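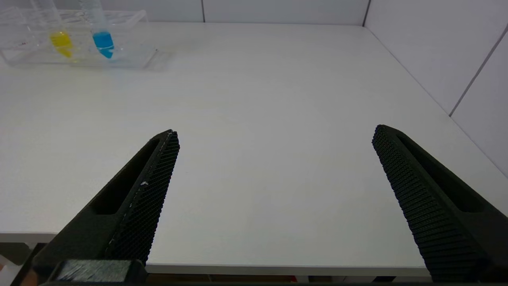 I saw Narkerlow for the second time on a wet Tuesday afternoon with nine other people and a man asleep in the back row, and I came out wanting to ring everybody I know. The first time I'd watched it at home on a screener link with the washing machine going, which is no way to meet a film this quiet. So if you skipped it at the festivals, or you read one of those sniffy two-star reviews, do me a favour and give it another thought.

It's the second feature from Erdal Çetinkaya, who made Sosa a few years back (the one with the ferry, if the title means nothing to you). Sosa was a busy, shouty family comedy that ran out of steam in its last half hour, and I liked it well enough without ever wanting to see it again. Narkerlow feels like the work of someone who has sat down, had a long think and thrown most of his toys out of the window. There are four speaking parts. There's one piece of music, and it comes out of a car radio.

The story is simple enough. Two brothers who haven't spoken in years go back to the village of Narkerlow to clear their late father's cinema, a 70-seat place above a butcher's shop. The elder, Rimetti, wants it sold by the end of November. The younger, played by Si-woo Baek, doesn't say what he wants, and it takes the film nearly an hour to let us guess. He was adopted into the family at six, and there's a scene where a neighbour introduces him to somebody as "the other one" – she says it kindly, too, which makes it so much worse.

Baek is extraordinary. I'd only seen him in small parts before, mostly as somebody's flatmate, and I wasn't ready for how much he can do while folding a dust sheet. There's a long take of him winding back an old reel by hand while his brother talks on the phone in the next room about the price per square metre, and you watch him decide to hide the reel inside his coat. No close-up, no swelling strings. I held my breath like it was a bank robbery! 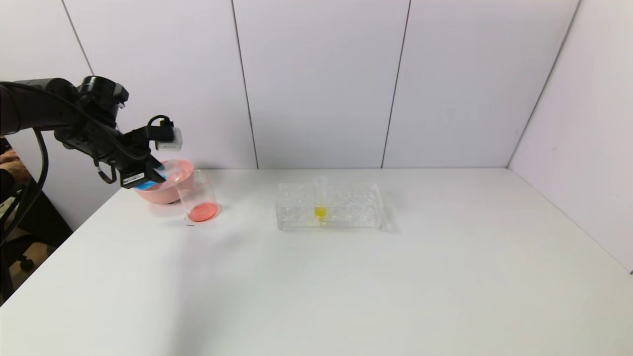
A town that looks lived in

The village is a made-up one, stitched together from three real places, and you'd never know. Çetinkaya told the audience at the preview I went to that he'd wanted a high street where you could tell which shops had changed hands. There's a bakery with a vape shop's sign still faintly showing through the paint. There's a bus shelter that the brothers keep meeting in by accident, and by the third time I was laughing before either of them opened his mouth.

He shot it in 29 days, he said, mostly in the order you see it, and I do think that shows in the performances. The brothers really are stiff with each other at the start. By the time they're sharing a bag of chips on the cinema stairs they've picked up each other's habits, the same little sniff before a joke, the same way of not quite finishing a sentence.

I have grumbles. The estate agent is a cartoon, and she seems to have wandered in from Sosa by mistake. The subplot about the missing deeds is wound up in a single phone call, as if somebody had looked at the clock. And I could have done without the dream, which is only a minute long but breaks the spell at just the wrong moment, right after the argument on the roof.

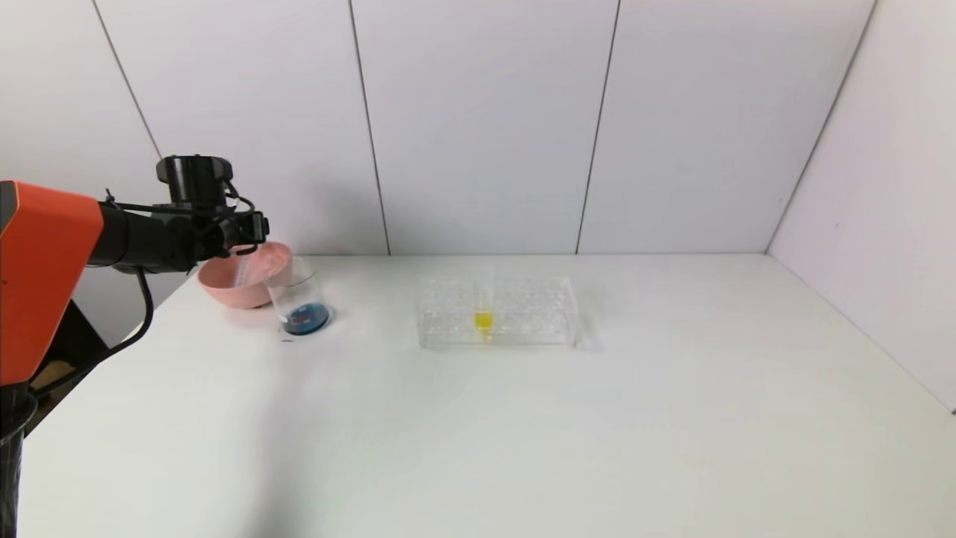 The argument, though. I've thought about it most days this month. Rimetti finally says out loud that he was jealous, that their father took the younger boy up to the projection room every Saturday and never once asked him. And Baek's character says, "You never came up the stairs." That's all he's got. The two of them stand there with their hands in their pockets and it starts to drizzle, and I had to look at the ceiling for a bit.

What I love is that the film doesn't take a side after that. I went with my sister, who is firmly with Rimetti (she's the eldest of us, so make of that what you like), and we argued about it all the way to the car park and then for a good while in the car with the heater on. She thinks the reel should have gone to him. I think she's lost her mind.

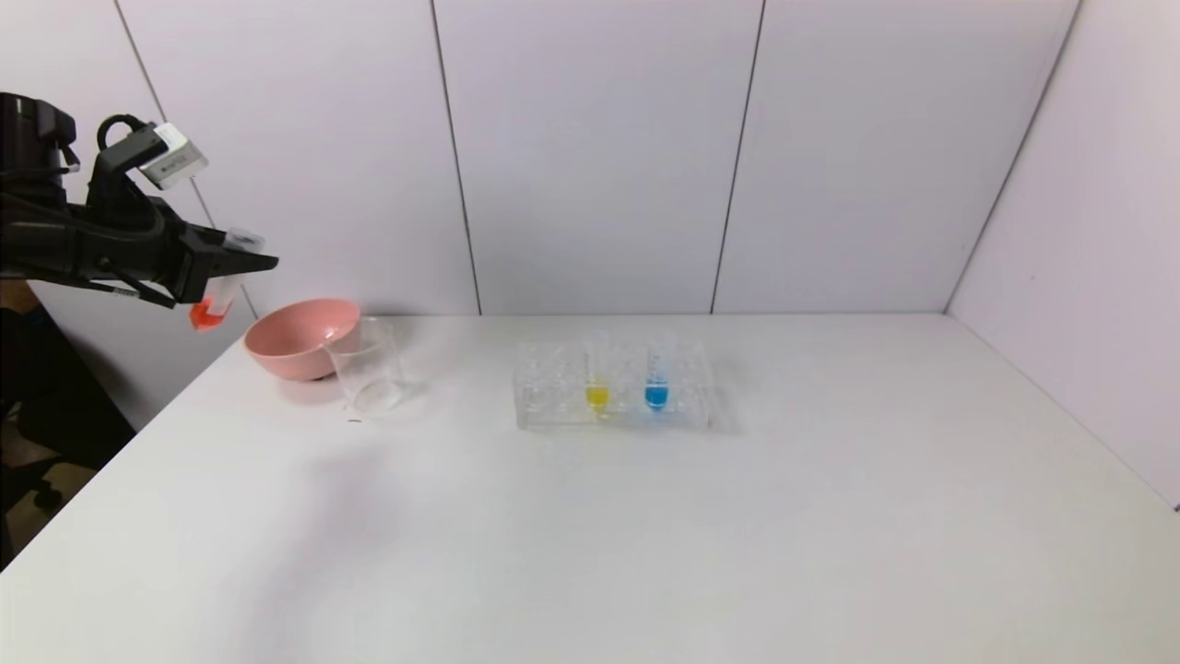

We do at least agree about the ending, where the brothers put on one last show and have no idea whether anyone will turn up. I won't spoil it. I'll only say that the film they choose, Mirkatetti, is a silly old adventure picture that Çetinkaya's team made from scratch for the purpose, scratches and wonky subtitles and all, and the few minutes we get of it are a complete joy. There's a rubber octopus. I'd happily pay to see the whole thing, and I gather there's a good deal more of it than made the cut.

Narkerlow is on a small release, so you may need to travel. My nearest cinema has it for one more week, at two in the afternoon and never in the evening, which seems a funny way to treat a film about people trying to fill seats. Take someone you've got history with, and leave time for a cup of tea afterwards. My sister wants to go again on Thursday and says she's bringing our brother, so that he can tell me I'm wrong as well.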